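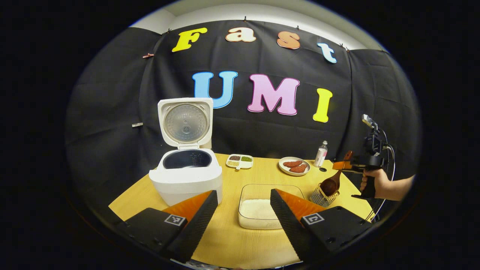 Illthorpe Weekend: ticket questions

When do tickets go on sale?

Thursday, October 14, 2021 at 9am, through Avareo. We can't wait! There are 300 weekend passes and 80 single-day tickets, and everyone buys from the same queue.

Can I pass my ticket to a friend?

Yes, and it's lovely and easy. Open your Avareo account, choose "Change name" and type in theirs. You can do this twice per ticket, right up to the night before.

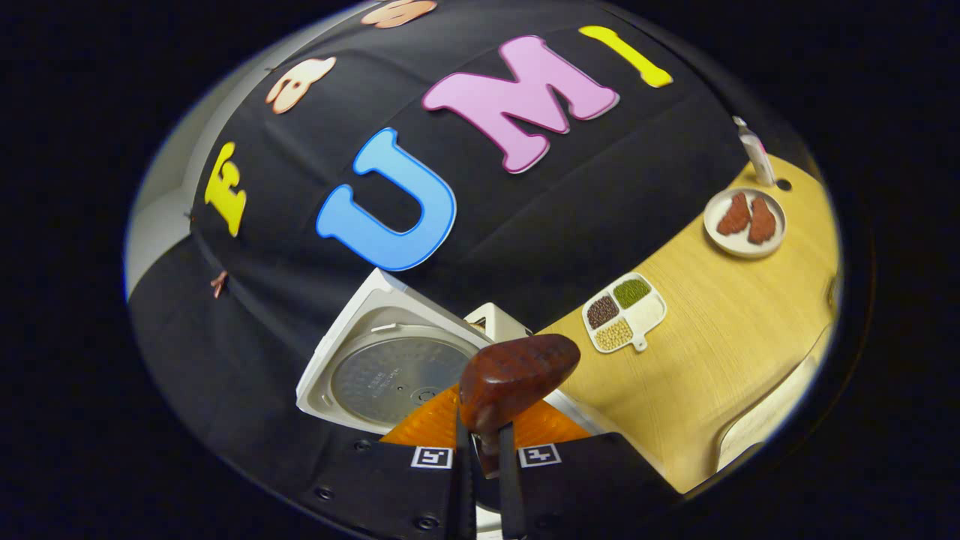 Do children need a ticket?

Under-fives come in free with a grown-up. Everyone else needs their own, and the Burnitz stage is brilliant for older kids, so do bring them along.

My e-ticket hasn't arrived. Help!

Check your junk folder first, then drop us a line with your order number. Printed tickets can be picked up from the Tremblay gate, door 2, once we open.

Contact the box office | © Illthorpe Weekend | Back to top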